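DORILANCE STUDENT ROBOTICS SOCIETY
Minutes of the ordinary meeting held in May in the Heinonen Room

The meeting opened at 5.30 p.m. with Yevhen Karpenko in the chair. A quorum was present.

1. Apologies
Apologies were received from two members of the second-year group, both on placement.

2. Minutes of the previous meeting
The minutes were approved with one correction. Under item 4, "Jimex Cup entry fee" should read "Jimex Cup deposit". The fee itself falls due on confirmation of the team list.

3. Matters arising
3.1 The spare key to the laboratory has been returned to the department office.
3.2 The request for longer evening access was granted until 9 p.m. during term. Members must sign out in the book by the door.
3.3 The loan of the Gumetti force sensor has been extended to the end of the summer term.

4. Finance
The balance stood at £1,577. A claim of £90 for replacement servo leads was approved. The meeting agreed that claims without a receipt would no longer be considered. The deposit for the Jimex Cup has been paid and appears in the accounts under travel, where it will be moved to competitions before the annual statement.

5. Membership
The society has 29 paid members. It was noted that several first-year students attend regularly but have not joined. The secretary will write to them.

6. Jimex Cup: rules and team list
6.1 The chair reported that the organisers had issued revised rules for the carry-and-place event. Each run is now limited to 3 minutes, and a restart counts as a new run.
6.2 The team list was agreed as circulated. Two reserves will be named at the next meeting.
6.3 A member asked whether the walking and handling software might be tested together before the end of term. The chair replied that this depended on the grasp planner, which still fails on flat objects. It was resolved to hold a joint test once the planner passes its bench trials.
ACTION: Handling group to report on bench trials.

7. Any other business
A proposal to open one evening session to sixth-form visitors was supported in principle. A risk assessment will be drafted by the walking group and sent to the department for comment.

8. Next meeting
The next meeting will be held in the same room at 5.30 p.m. There being no further business, the meeting closed at 6.50 p.m.

Annex to item 6: practice area
Practice for the carry-and-place event will continue in the laboratory until the team list is confirmed. Members are asked to keep to the yellow tape squares on the carpet as the standing positions and to the taped zones on the larger steel table for placement. The large square has begun to peel at one corner and is to be re-taped by the walking group. Power strips and cables on the floor between the two tables are to be moved clear of the walking route before any run under power. Changes to the layout should be agreed with the chair and entered in the log.

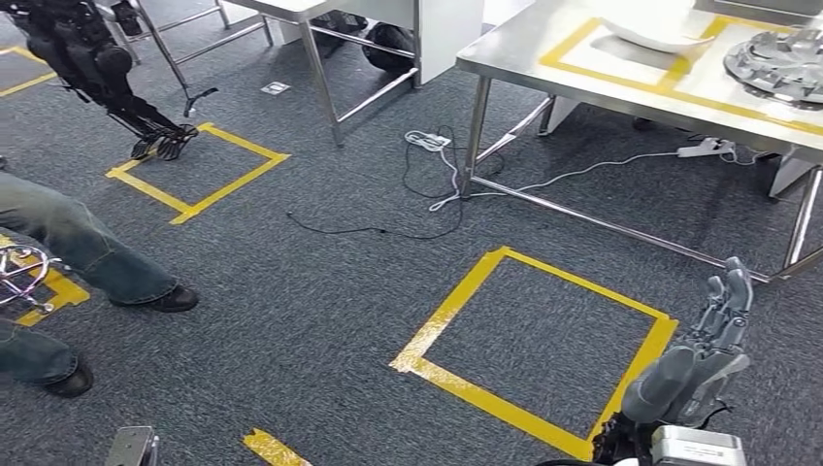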